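**Gesden sim license, 6 months in**

I bought this to put off buying a second arm, and so far it's doing its job! We paid for 2 seats, and I'd budget for both up front - adding one later meant a whole new quote. The gripper model is good enough that I now try out finger shapes before ordering any.
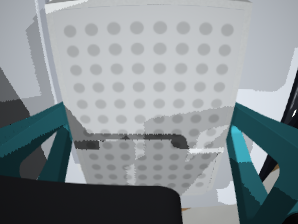

Amra Delić wrote back that she'd still set aside $300 for real test parts, whatever the software tells you. Fair point, and I've added it to my November plan. Four stars from me.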